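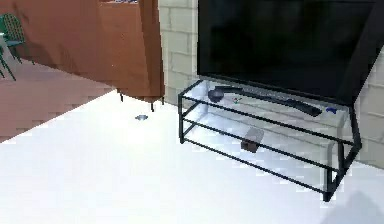
Page last changed: September 11, 2019

Pump Condition Monitoring at Lornthorpe: Progress Report to the Korkmont Fund

Prepared by Celina Duda, project engineer
Checked by Kwaku Tetteh

Period and scope

The report covers work since the July review. The grant pays for the fitting of wireless vibration and temperature sensors to the transfer pumps at Lornthorpe, the gateways that collect their readings, and the software that raises an alarm when a bearing begins to wear. Motor current logging was dropped from the scope at the July review and is not discussed.

Installation

The plan calls for 208 sensors. All of those meant for the north pump hall are fitted and reporting. In the south hall, 14 remain to be fitted, all of them on the standby pumps. These pumps can only be isolated when the duty pumps are running normally, and two planned isolations were cancelled by the site because of high demand. Usman Butt has agreed new dates with the shift managers.

Sensors are stud-mounted on the drive-end bearing housing where there is a machined flat. Where there is none, a steel pad has been glued on and the sensor screwed to the pad. Glued pads gave slightly lower readings at the top of the frequency range than studs on the same pump. The difference does not affect the alarm for imbalance or misalignment, but it does matter for early bearing wear, which shows first at high frequency. Pumps with glued pads now have their own alarm levels.

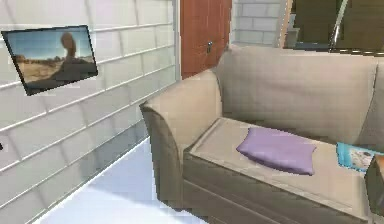 Battery life is the other point raised in July. Each sensor wakes, takes a short sample, sends a summary and sleeps again. The full waveform is sent once a shift, and this accounts for most of the power used. Yaw Antwi has changed the settings so that the full waveform is sent only if the summary has moved by more than a set amount since the last one. Early figures suggest a useful saving. We would prefer to see a complete quarter of data before putting a number to it.

Alarms and findings

Alarm levels were first taken from the pump maker's guidance and then adjusted for each machine once enough normal running had been recorded. The first set produced too many false alarms, most of them at start-up. A delay after start has removed nearly all of these.

Two true findings were made in the period. A coupling on a Rastar pump in the north hall was out of line, seen as a raised level at twice running speed. It was realigned and the level fell back. On the second pump the outer race of the drive-end bearing was marked. The bearing was changed at a planned stop and has been kept for inspection. Selorm Issahaku will include photographs of it in the technical annex.

Radio coverage

Coverage in the north hall is good. The south hall has more pipework at head height, and readings from the far end were being lost. A survey was carried out with a handheld receiver, and one gateway was moved from the switchroom wall to the cable tray, around 400 mm below the roof beams.
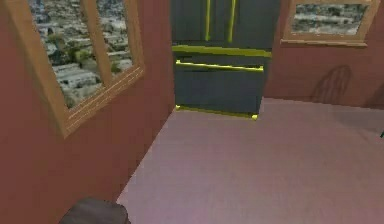 Gateway positions for the control building still have to be settled. The building is a mix of small rooms and passages, and the drawings show walls and doors but none of the large items that have been placed against them since. We have asked the survey team to mark such items as they go. A tall refrigerator at the far end of a short passage, with a two-pane window in the wall to its left, is the sort of layout they should sketch in full, so that a gateway is not put behind the refrigerator when the window side is free. The survey needs an escort from the site and has been requested.

Spending

Spending is within the approved budget. Sensor purchases are complete. The underspend on travel has been moved to cover extra mounting pads, as agreed with the fund's officer. The invoice from Akpalu for gateway commissioning has been received and is being checked against the work order.

Risks

The main risk is a further delay in isolating the standby pumps. If the new dates are lost, the final sensors would be fitted after the training sessions, and the operators would be trained on an incomplete display. A lesser risk is staff time at the site for reviewing alarms. At present Usman Butt does this alone.

Work for the next period

Fit the remaining sensors in the south hall.
Complete the control building survey and fix gateway positions.
Review alarm levels on pumps with glued pads.
Run two training sessions for shift operators.
Issue the technical annex.

Home Projects Reports Technical notes Contact

Search this site Enter keyword Go

Related items
Lornthorpe: July review, summary of actions
Mounting vibration sensors: studs, pads and magnets
Setting start-up delays on pump alarms
Akpalu gateway: commissioning checklist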